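Subject: Re: [cell-practice] Draft 3 of the open-case rules, comments please
From: Tuncay Şimşekoğlu
To: cell-practice list

Hi all,

Sorry for the slow answer, I was on the Kelmendi site until Wednesday and the wifi there is what it is. I've read the draft twice now and I like it a lot more than the last one! Comments below, mostly on the part Melati asked about.

Melati Nugroho wrote:
> Section 5 is the one I'm least sure of. Right now it says:
>
> 5.2 The arm shall not enter an open computer case until
> the case has been disconnected from mains power and
> the power button held down for 20 seconds.
>
> 5.3 Cables crossing the approach path shall be removed
> or secured before the arm enters.
>
> Ardalan thinks 5.3 is too strict for teardown work, where
> half the point is that the cables are still in there. Zlatko
> wants it stricter. Can people who run this stuff every day
> please say what they really do?
>
> Also, do we need a separate speed limit inside the case,
> or is the general one enough?
>
> Melati

OK, so what we really do. 5.2 is fine, we've done it that way since we started and I can't remember anyone complaining. I'd add that whoever pulls the plug is the one who signs the sheet. At Hondent they had one person unplugging and another signing, and sooner or later you get a signature for a plug that's still in the wall.

On 5.3 I'm with Ardalan, mostly. If we took out every cable before the arm went in, we'd have done a good part of the job by hand already. Old desktops are a mess in there. You get the thick power bundle running up to the board, flat cables lying across everything, thin little wires going off to some tiny white connector down low, and all of it between you and the memory slots.
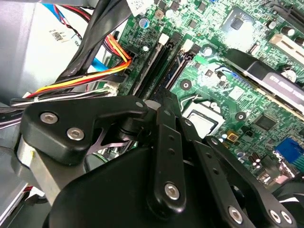

What we do is sort them into two kinds. A cable the gripper can brush against without pulling on anything stays where it is. A cable that could get caught between the finger linkages gets tied back or unplugged, no discussion. Those linkages are where we've had our trouble — a loop of wire finds its way into the gap, the fingers close, and now you have a connector ripped off a board and somebody from Dendier on the phone asking about it. So my wording for 5.3 would be something like:

5.3 Cables that could enter the moving parts of the gripper shall be removed or secured before the arm enters. Other cables may stay in place if the operator has looked at the full approach path and noted them on the job sheet.

I know Zlatko will say "could enter" is a judgment call. It is! But the person at the cell is making that call anyway, and I'd like it written down that it's theirs to make.

Speed: yes please, a separate limit. The general one was written for open benches and it's way too fast once there's sheet metal on the side. The drive cage is what worries me, because if you clip it on the way in the whole case shifts and every position you taught is wrong. We run at a crawl from the top edge of the case down and nothing bad has come of it except that visitors get bored. I'd rather not put a number in until Vasilis has finished his tests on the Nullora cell. He's done 760 cases so far and told me he wants to get to the end of June before he commits to anything.

One small thing on 5.5, the bit about checking screws on the gripper. It says "daily." Can we make that "at the start of each shift"? We run two shifts and the second one always figures the first one did it.

And 5.6 mentions wrist straps for the operator but doesn't say a word about grounding the gripper. Was that left out on purpose? If boards are going to be reused it matters, if they're going to scrap I don't much care.

I can join the call but only for the first half.

Tuncay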